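Chapter 4
Buying a Work Cell in a Box: The Drive Swap Kit

By now you've read three chapters of me telling you to build everything yourself, so it may come as a bit of a shock that this one starts with a shopping trip. I like kits! I've bought plenty of them, I've regretted a fair number, and I think you learn a lot about automation from watching how somebody else decided to package it.

The kit we'll pick apart in this chapter is the Midis, sold by a firm called Baston. It's pitched at repair shops, refurbishers and school labs that want an arm to pull hard drives out of computers and put them back in. That's the whole job. If you've ever done it by hand you know it takes a few seconds and hardly any thought (squeeze, pull, done), and that's exactly why I picked it for you. A job your fingers find boring is usually one with a dozen little decisions hiding in it.

What comes with the kit is a set of printed fixtures, a folder of ready-made motion routines, a calibration sheet, and a support line that picks up until late afternoon. You bring your own arm and gripper. Baston's brochure says setup takes 4 hours. It took me and my co-author, Jericho Magbanua, most of two days, though I'll admit that part of the first one went to an argument over where the table should go.

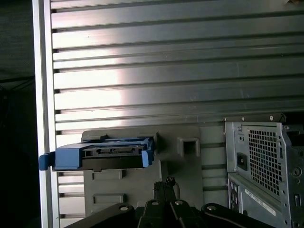

The argument was worth having, as it happens. Every routine in the folder assumes that the arm can get to the computer, the fixtures and a clear patch of table without folding up on itself, and the manual gives you one small diagram to work that out from. We lost. Twice we had everything bolted where we wanted it, and twice the arm ran out of reach on the last move of the routine. So here's your first rule for reading any kit manual: find the page about layout before you open a single bag of screws, and if there's no such page, call and ask for one.

4.1 What the kit thinks it knows

A routine, in the Midis sense, is a list of positions with some conditions between them. Go to this point, close until you feel this much resistance, back off, tilt, move on. You can open any of them in a text editor, and I'd urge you to. Mine had 19 positions for a single removal, which seemed like a crazy number until I started deleting a few to see what would break. (All of them break something. Try it, slowly, with your hand near the stop button.)

The older rival product, the Gremo, works the other way around. You get very few stored positions and the software fills in the path between them. It's lovely when the space is open and pretty nerve-racking when it isn't, and the inside of a desktop computer isn't.
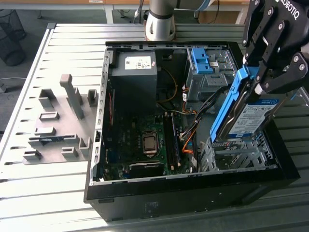
Tolerance is the word I want you to carry through the rest of this chapter. It means how far off you can be and still get away with it, and a kit that doesn't tell you its tolerances is asking you to find them out on your own hardware. Baston does print them, in a table at the back, but they were measured on a bare test block with nothing nearby. A real case is a crowded place. With the computer on its side and the panel off, the drive has to be tipped at an angle over the bay, and there's an orange cable hanging down right next to the cage. A few millimeters of drift that wouldn't matter on a test block could put the corner of the drive into that cable. I ended up adding a pause above the bay to the stock routine so I could look before it went any lower, and I've left it in ever since.

Jericho thinks the pause is cheating. His view is that if you need to look, the routine isn't finished, and he spent an evening tuning the approach so it could run straight through. Over 100 swaps on his version we had 16 stops, nearly all of them on the way in. I still prefer mine, but do read his notes at the end of the chapter, as he's more patient than I am and his numbers are better kept.

4.2 Pulling is easy, putting back is hard

You'll notice that both of us keep talking about insertion. Taking a drive out is forgiving: once it's moving, it mostly wants to keep moving, and the bay itself guides it along. Going back in, you have to find the opening, line up with it, and then push with enough force to seat the connector and no more than that. 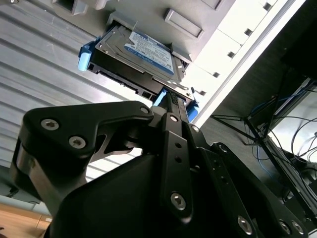
The stock insertion routine pushes in one go, to a fixed depth. I'd change that first. Split the move in two, a gentle one that stops partway and a firmer one that finishes, and check the resistance in between. If it's higher than you expected at the halfway stop, back out and try again from the top. Nowicki, who sell replacement fixtures for this kit, include a two-stage routine in their own download, and it's a good place to start if you don't feel like writing one.

Before you go on to section 4.3, get hold of an old computer you don't care about and do ten swaps by hand, very slowly. Write down each thing your fingers do. Where do you press? When do you tilt? At what point do you stop looking and go by feel? Keep the list next to you, because we'll be turning it into positions and conditions on the next few pages, and you'll want to see which of your steps the kit left out.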